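Moving Eggs From Bowl to Tray: A Small Study of a Small Job

Project report, autumn term
Authors: Cosmin Cârstea and Traian Pop
Submitted 18/10/2020

1. Background

Our assignment was to choose a household task that takes under five minutes and find out why people do it differently. The other groups picked laundry, dishwashers and, in one ambitious case, fitted sheets. We picked eggs. Specifically, we picked the moment after you bring eggs home loose, or find that the carton has given up, and have to get them into the plastic tray that lives in the fridge.

Traian grew up in a house where the tray was filled from the back and emptied from the front, and where departures from this were discussed at dinner. Cosmin grew up in a house where eggs went wherever there was a hole. Our research question came out of that disagreement: does the order in which you fill an egg tray make any difference to anything?

2. What has been said before

Less than we hoped. We found plenty of advice on whether eggs belong in the fridge, and a good deal of passion about the fridge door, but hardly anything on the filling itself. A kitchenware leaflet from Michailidis, kept in a drawer by Traian's mother, recommends that the pointed end go down and says nothing more. We decided to treat this as the literature.

The pointed-end rule gave us our first methods problem, as several people turned out to have strong views on which end is the pointed one. On some eggs we had to agree with everybody.

3. Materials

The eggs were brown hen's eggs from Mando, the grocery nearest to campus, chosen because it was the nearest. The tray was clear plastic with molded cups. We wanted clear so that we could check from the side whether an egg was seated properly without lifting it out again, which had caused trouble in the pilot. The starting container was a round plastic bowl, light blue, borrowed from Cosmin's kitchen and now the subject of inquiries about when it will be returned.

We considered a Vovutard tray with a hinged lid but dropped it after the pilot in July. The lid closes when it feels like it. Two eggs were lost, and we count them as pilot data.

4. Method

We asked 25 people to move eggs from the bowl to the tray using one hand. The other hand stayed behind the back, which everyone agreed was unnatural and which most people did anyway. The bowl always sat directly in front of the long side of the tray. Each person did the job three times:

First, however they liked.
Second, back row first, working toward themselves.
Third, front row first, working away from themselves.

That makes 75 runs. Cosmin held the stopwatch and Traian wrote down knocks. A knock was any contact between a moving egg and one already in the tray that both of us could hear. Where only one of us heard it, we argued and then left it out.

The order of the runs was the same for everybody. We know. See section 7.

5. Results

Front row first was the slowest for most people, and it produced the most knocks. The reason is easy to see once you try it: with the front row full, every later egg has to be lifted over it, and a hand holding an egg is bigger than its owner remembers. People started carrying the eggs high, like soup, and then had to feel their way down into a cup they could no longer see well.

Back row first was quieter. Several people called it boring, which we took as a compliment to the method.

The free runs were the most interesting. We had expected people to choose one order or the other. Hardly anyone did. A typical free run began tidily in a back corner, lost interest somewhere around the middle, and ended with eggs dropped into whatever cup was closest to the bowl. The result was a tray with full stretches and odd gaps, and a participant who was sure they had gone row by row. When we pointed at the gaps, the usual answer was that the gaps were on purpose.

The last two eggs in the bowl took longer than the ones before them in every condition. In a full bowl the eggs hold each other still. With only a couple left they roll against the curved wall and slide away from the fingers, and people who had been brisk up to then began chasing. One participant tipped the bowl, which we had not thought to forbid.

6. Discussion

So the order does matter a little, at least with one hand and a low bowl placed in front. Traian considers this a full vindication of his family. Cosmin points out that at home he has two hands and nobody with a stopwatch.

We think the bowl deserves more attention than we gave it. A flat-bottomed dish with straight sides would probably cure the chasing, and a bowl placed beside the tray might remove the problem of reaching over the front row – in which case most of our result goes with it.

7. Weaknesses

Everyone did the free run first and front row first last, so tiredness and practice are mixed up with our findings. Our participants were mostly students from the same corridor. The knocks depend on our hearing, and the Nistideo building next door was having its windows replaced on both afternoons of testing.

8. What happened to the eggs

Omelets.
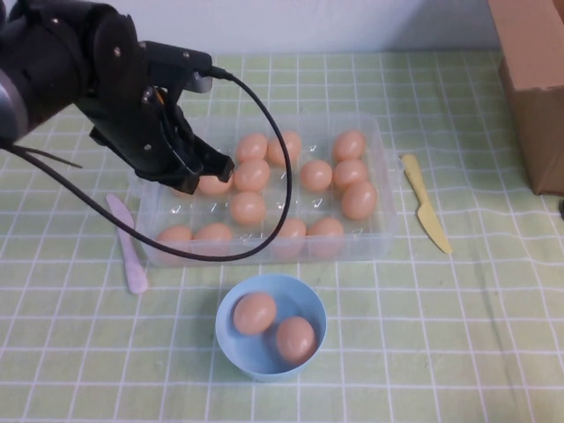 Figure 1. Tray partly filled, with gaps, and the last two eggs still in the bowl.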